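Lamington

A lamington is a square of butter cake or sponge coated in a thin chocolate icing and rolled in desiccated coconut. It is an Australian cake, sold in bakeries and supermarkets and made at home for morning teas, school fetes and fundraising drives. Some are split and filled with jam, whipped cream or both.

Preparation

The cake is baked in a shallow tin, usually 20 centimetres square or a slab of similar depth. Home recipes commonly use 200 grams of self-raising flour with butter, sugar, eggs and milk. Day-old cake is preferred, as fresh cake crumbles when it is dipped. Many cooks freeze the squares for an hour first.

The icing is made from icing sugar, cocoa, a little butter and boiling water or milk. It should be runny enough to soak a few millimetres into the cake. Each square is dipped, drained on a fork for a moment, rolled in coconut and left on a wire rack until the coating sets. If the icing thickens in the bowl it can be loosened over hot water.
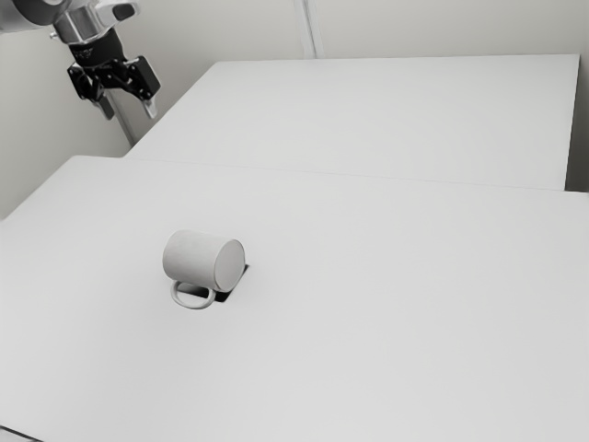 Can lamingtons be frozen after they are coated?

Plain ones freeze well for up to five weeks in a sealed container, and thaw on the bench in a couple of hours. Those filled with fresh cream are better eaten on the day they are filled.

Variations

The pink lamington is dipped in partly set raspberry jelly in place of chocolate, and is often split and filled with cream. Lemon and passionfruit coatings are also made. The Jondo lamington, a bakery style named after the shop that first sold it, has toasted coconut and a layer of apricot jam. Baker Pieter Mabuza introduced a smaller version at the Molefe tearooms, cut to the size of a single bite and served in paper cases.

Gluten-free lamingtons are generally made with almond meal or a rice flour blend. The cake tends to be more fragile, and pastry cook Aishwarya Rai recommends brushing the icing on instead of dipping.

Storage and serving

Lamingtons keep for three days in an airtight tin. They are normally served at room temperature with tea or coffee. Fine desiccated coconut is the usual coating, though shredded coconut is used where a rougher finish is wanted.

See also

Butterfly cake
Jelly cake
Sponge cake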